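Asa 4 learns to let go of a bad grasp

Saturday, by the Undimley robotics desk

The team behind Asa, the open grasp planner from Vallitbridge, has put out version 4, and it's a lovely piece of work. The big change is in how the planner picks where to put a gripper's fingers on shapes that have no obvious flat sides. Older versions looked for two parallel faces and got into a muddle when there weren't any. Version 4 samples points all over the mesh, scores each pair, then closes the fingers in simulation to see how the contact really goes.

It does this with gravity switched off and no table under the object, so the only thing being judged is the grip itself.

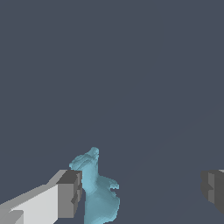

The scoring step used to be the slow bit. Each candidate was worked out from scratch, even when it sat a hair's width from one that had already failed. Now the planner remembers what it has tried and skips the near neighbours, which leaves more time for the odd corners of a shape. You can watch it work through the list in the new viewer, and it's surprisingly hard to stop watching!

The test set has grown too. It's called Fülöp and holds 76 meshes, nearly all of them awkward: knots, figurines, spiky things with no sensible handle. Asa 4 found a grasp that passed the shake test on 74 of them. The other 2 are still listed as open problems in the release notes, and the team is asking for ideas.

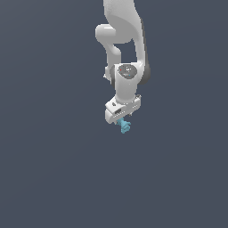

A simulated arm with a small, branching light-blue object at its gripper.

The shake test itself is new and quite simple. Once the fingers have closed, the arm swings the wrist through a short set of moves and the software checks whether the object has slipped. Anything that drifts too far is marked down – a grasp can look perfect standing still and score badly here. Every result is saved with its finger positions, so a failed run can be loaded again and stepped through slowly.

Also in this release:

- Grasp scores can be exported as plain text, one line per attempt
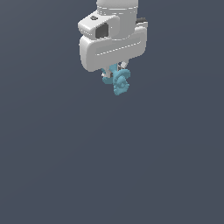 - The viewer can be paused and stepped backwards
- Finger shapes can be swapped without rebuilding the whole scene

Work on cluttered bins is next, with a first preview planned for May.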